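# Chapter 2: Rules First, Then Doors

I used to skip the standards chapter in every book I owned, so I won't blame you if you're tempted. But stay with me - almost every fight I've had with a machine came down to a rule somebody left vague. Catinca Ursu and I wrote the Jondinen house rules over one November, and we argued about the word "contact" for 19 pages!

Rule one of ours is plain: before any approach, say which surface the fingers may touch and which they may not. A panel is one thing. The trim around it is another, and so is the frame.

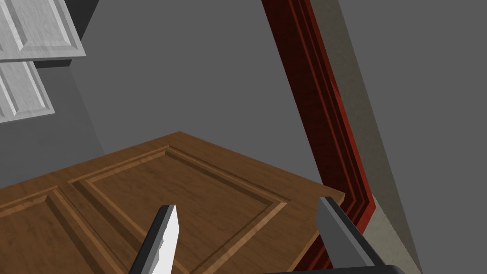
*Fig. 2.1 Simulated gripper fingers over a paneled wooden door, with the red door frame to the right.*

Rule two covers the arm itself. People check the fingertips and forget the links behind them, and I did that for years (ask Leobardo Chávez, he kept the log). When you review a run in simulation, look at the links and the base too, and write down what they come near.
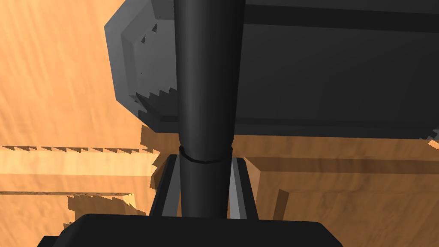

**Meléndez Motion Safety Team**

Rule three is about stopping. Our limit for a practice run is 300 steps, and at the limit the run ends, even if you're sure it just needs a little longer. You don't get

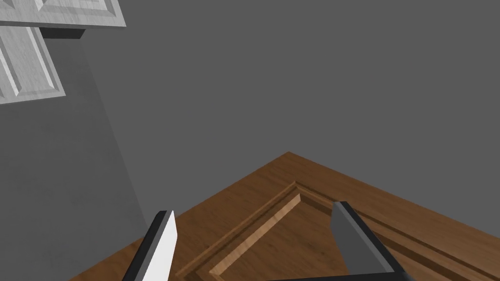 to bargain with the limit after the fact. Log the run as a timeout, note the last command, and start again from the home pose. We'll write our first limit sheet together in Section 2.1.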